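Print this page | E-mail this page
October 15, 2021
Posted by the Omonby household desk
Reading time: 2 min

Ticket: Kimuvier streaming box drops live channels, keeps billing
Status: Closed (see last entry)

Entry 1. Customer canceled cable in September and moved to the Kimuvier live TV package. On-demand shows play fine. Live channels play for 30 seconds, go black, and come back with a message saying the household is "outside its home area." The customer is the author of this log and is sitting in the home area, on the couch.

Entry 2. Restarted box. Restarted router. Restarted box again, in case it had been feeling left out. Live channels now last 30 seconds with a cleaner picture.

Entry 3. Called support. Wait time was long enough to learn the hold music by heart, including the part where a voice says the website can help. The website says to call. Agent asked whether I had considered the Gowda bundle, which adds 4 sports channels. I asked whether those would also go black after 30 seconds. Agent said they were in high definition.

Entry 4. Ran the speed test Kimuvier recommends. Result: 500 megabits down, wired. The test page congratulated me and said I could stream on several screens at once. Tried it on the bedroom set. Both screens went black together, in perfect sync, so the buffering problem from the old forum threads can be ruled out.
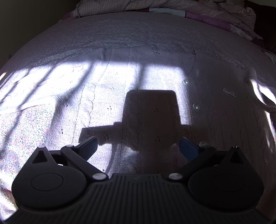 Bedroom, sun on the blanket.

Entry 5. Checked the account page. Home area is listed as Bekesau, a place I have never lived and would have to look up. The "Change home area" button is gray. Hovering over it brings up a note that home area can be changed only from inside the home area. Read this twice.

Entry 6. Second call. New agent, same music. This one looked at the internet address the box was reporting and said my provider had moved a block of addresses, and that Kimuvier's location list still had the old town on it. Asked when the list gets updated. Was told "regularly." Agent opened a request to override the location by hand and gave me a window of 2 business days.

Entry 7. Bill arrived on time. It includes a local channels fee for Bekesau.

Entry 8. Override went through on the second day. Signed out on both sets, unplugged the main box, plugged it back in, signed in. Live news ran through a whole weather report, mine for once, and kept going. Bedroom set the same after its own sign-out. It needs doing separately on each box, a step missing from the help page.

Entry 9. Disputed the Bekesau fee through the chat window. Credit promised on the next statement. Also received a survey asking how likely I am to recommend Kimuvier to friends in my area. Left the area field blank.

Closing note for anyone with the same message: skip the restarts, open the account page and read the town name first. If it's wrong, ask for a "manual location override" in those words. Ticket closed by Kimuvier with the reason "customer relocated."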